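Emptying the Bag with Shuk-fan Hung

By the time I got to Shuk-fan Hung's apartment in Rirneck, she already had her shoes off and was sitting on the floor. "Come in, sit down, we're doing mine first," she said. I had come with a notebook and a very heavy backpack, and I think she had already noticed the backpack.

Hung runs small evening workshops on sorting and packing, mostly for people who travel a lot for work or have just moved. She started with four neighbors and a pot of tea. The list has 124 names on it now, and last February she added a second evening in Pratton to keep up. She charges nothing for the first visit and she loves every minute of it, which you can hear as soon as she opens her mouth!

Her method begins with the floor. "A table is too small and it's too polite," she told me. "On a table you make little rows. On the carpet everything lands where it lands and you look at it properly." She tips out the whole bag, the pouches inside the bag, and the pockets you forgot you had. Then comes a rule I have used at home ever since: for the first five minutes, you only look.
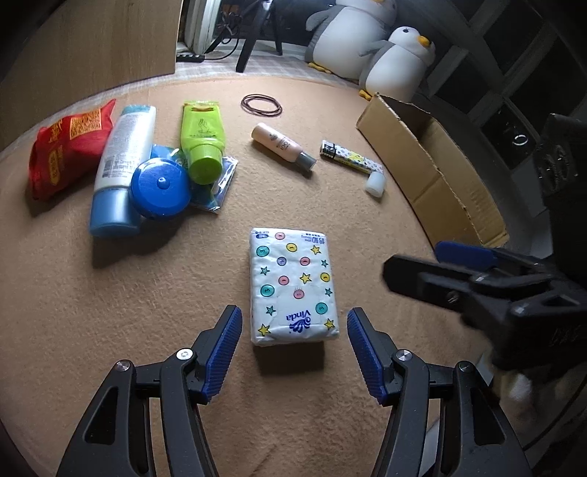 Tissues, lotion, rubber bands, a lighter: the small stuff, out on the carpet.

"See the tissues? Easy. Tissues always go back, and they go back on top," she said. She is very firm about tissues. Tubes are another matter. She likes them together in one clear pouch with the caps checked, and anything in a spray bottle gets a pouch of its own. Crumpled snack bags get a quick squeeze to see if there's anything left, and then it's goodbye.

I asked about the rubber bands and she lit up. "Oh, I love rubber bands. Two around a cable, one around a notebook. Take six and leave the rest in a drawer." Lighters she puts in the drawer too, unless you're going camping.

One of her regulars, Tayla Pomare, dropped by halfway through with a bag of oranges and ended up on the carpet with us. Pomare came to her first evening after a move from Okton. "I had a purse that weighed more than my cat," she said. "I went home and did the purse, then the bathroom shelf, then the car. I was up until one in the morning and I was so happy."

Then we did my backpack. I'll spare you most of it, but there were three pens that didn't write and a charger for a phone I gave away. Hung held up the charger and waited. "You know what you want to say to it," she said.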